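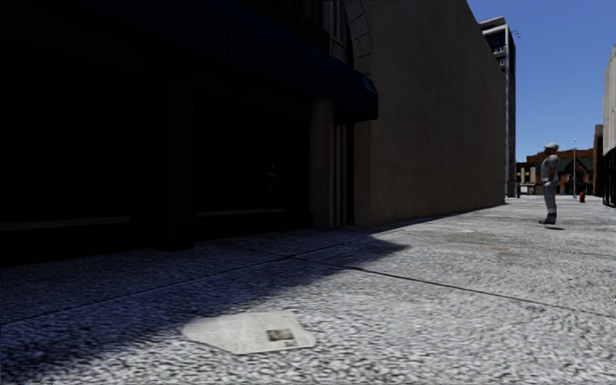

Progress report: Dutura sidewalk navigation data
Prepared by the Celtero data team for the Grabner program office
Period ending October

We're very happy with where this stands! The simulated city block is up and running, people on the team are driving it every day, and the first examples have gone into training. When we wrote the last report we were still arguing about the controls, so this is a big step for us.

What we collected

The plan asked for 80 episodes in this period and we have all 80. An episode starts with a written instruction ("go to the person in the white cap," "follow the beige wall to the far end of the street") and ends when the driver presses the stop key. Every one is stored with the camera view, the driver's commands and the instruction text, so the learner sees the same things the driver saw.

Of the 80, we set 9 aside after review. Most of those were drivers stopping too early, plus a couple where the instruction could fairly be read in more than one way. We're keeping them in a separate folder for now, as Brudwood has asked to try them as negative examples and we'd love to see what comes of it.

Light and shadow

Much of our effort went into the sun setting. With the sun low, the buildings throw a hard, jagged shadow edge right across the paving, and our early model treated that edge as a curb. It would creep up to it and sit there. We now have 25 episodes in which the driver crosses from shade into sun or back again without slowing down, and the newer model handles the crossing much better. It still hesitates at litter on the ground, even a flat sheet of newspaper, so litter is next on the list.

Close to walls 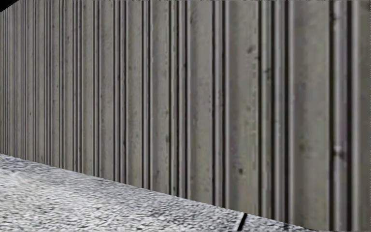
The other hard case is what we call wall-facing. A driver turns a little too far, the view fills with ribbed cladding, and there is hardly anything left to steer by except the line where the wall meets the pavement. At first we threw these moments out. Then we noticed that the model got into the same spot all by itself and had no idea how to get out (it mostly turned farther into the wall). So drivers now go there on purpose, wait a moment, and back out toward open sidewalk. The recovery clips are short and quick to record, and drivers like doing them.

The repeating ribs are also tough on our distance estimate. One panel looks a lot like the next, and the small stains and marks turn out to be useful for telling them apart. We have asked for the surface dirt to be left switched on in all future builds.

Problems

We lost 2 afternoons to a logging fault that saved commands slightly later than the matching camera views. It's fixed, and the affected episodes were recorded again. They are not counted twice in the total.

Instruction wording is still too uniform. Our drivers write most of them, and they have all started to sound like each other.

Next period

More litter, more people standing in different places, and a midday sun setting. We'd also like outside writers for the instructions, and would be glad to talk about moving a little of the travel money over to pay for that.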